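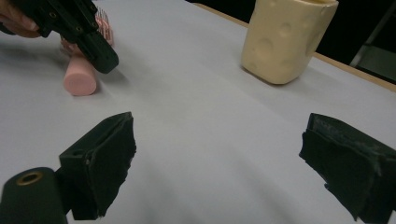
A white tabletop with a thin light-wood edge.

Byun Visitor Office opens writing contest for residents

06/09/2025

The Byun Visitor Office has invited residents to submit short written pieces on places and activities in the district that they would recommend to visitors. Entries will be accepted until the end of September and may be sent by post or handed in at the office on Allden Road.

Each entry should deal with one venue, walk or regular event within the district boundary. Entrants may submit up to 2 pieces. Work that has already appeared in print or on a commercial website will not be considered.
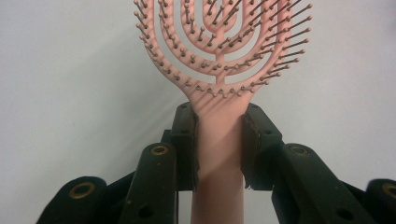 Last year's contest drew 208 entries, a large share of which concerned the harbour and the covered market. Gunvor Lindholm, head of visitor services, said the office would welcome more writing on the inland villages this time. "We have very little to give people who ask about the northern bus route," she said.

Entries will be read by Kyung-tae Kang and Ye-ji Cheon of the district library, together with Bogdan Szulc of the Rindier Walking Society. A shortlist of 12 will be displayed in the library foyer. 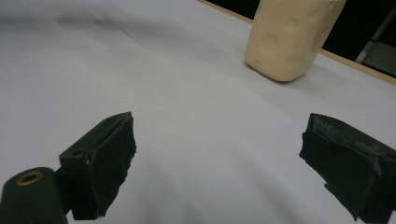 The winning piece will be printed in the spring visitor guide. Its author will also receive two tickets for the Stetilano lake ferry. Entrants must be aged 15 or over. Enquiries should be addressed to Seo-ah Ham at the Visitor Office.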